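Covering a work table with paper

The table I use for small assembly work is wooden, light in colour and soft enough to mark if a screw is dragged across it. Over the past few years I have tried a cutting mat, a cotton cloth, a sheet of clear plastic and finally plain white paper from a roll. I have stayed with the paper since August, and these are my notes on it.

The cutting mat was the most durable. It was also dark green with a printed grid, and small black parts disappeared on it. The cloth hid nothing but it moved. Any flat part pushed across it collected a ridge of fabric in front of its leading edge. The plastic was easy to wipe and reflected the ceiling light straight into my eyes from most sitting positions.

Paper has none of these faults, though it has a few of its own. The roll I buy is sold by Kundton as lining paper. It has a matt face and a slightly smoother back, and I put the matt face up. A full roll weighs 1183 grams on my kitchen scales including the core, which matters only if you intend to hang it from a bracket. Mine hangs from a Beter rail screwed to the wall beside the door. 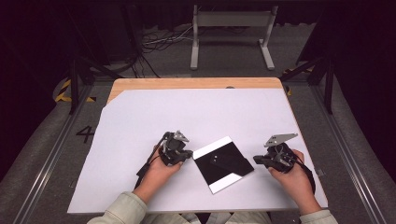
Size is the first thing to settle. I used to cut the paper to fit the table exactly, to the millimetre, and it was a waste of effort. A sheet that reaches every edge gets caught by sleeves and lifts. It is better to cover most of the top and leave a strip of bare wood along the far side, as on the table here, where the left edge of the sheet also looks torn and is none the worse for it. The strip takes the things that should not be on the paper, such as a mug or a pencil. I leave mine wide enough for a small parts tray.

Colour needs less thought than people give it. White paper from different rolls varies, and some of it has a slight blue cast. For black parts this makes no practical difference. For white or pale grey parts I lay a square of black card in the middle and work on that, which gives the contrast back. Turning the card at an angle to the table edge is useful too, as its corners then point somewhere and I can describe a position to myself without a ruler.

Fixing is the second thing. Gonçalo Torres wrote to me after my earlier post on bench lamps and suggested removable tape at the corners only. I tested this against tape along the full length of the near edge. Corners only is better. With the near edge taped down, the paper cannot slide when leaned on, so it buckles in the middle instead. With the corners taped it shifts slightly and lies flat again. I use short lengths of Zuno tape, pressed down with a thumb and not rubbed.

Cables are the main nuisance. A cable that lies across the sheet will drag it whenever the tool at the other end is moved, and a stiff cable is worse than a heavy one. I lead each cable off the side nearest the hand that holds the tool and leave a loop of slack beside the wrist. Two cables should leave on opposite sides. I tried clipping both to the back edge of the table and they crossed over the work within minutes.

The lamp is a Caldeira with a flat head, set 265 mm above the paper. I tried it at 247 mm and caught it with my knuckles. Higher than the present setting, the shadows under thin parts become too soft to show whether the part is lying flat or has one edge raised, and I rely on those shadows a good deal.

I change the sheet when it has creased or when there are enough pencil marks on it to be mistaken for something. Used sheets get turned over and go under the glue pot. The smooth back is slightly worse for small parts but perfectly good for drips.

One fault remains, the curl. The last few metres of any roll want to close up again, and tape at the corners does not hold them for long. I have started rolling those lengths the wrong way round the core and leaving them overnight under a rubber band. The first two came out nearly flat. The third is still on the core.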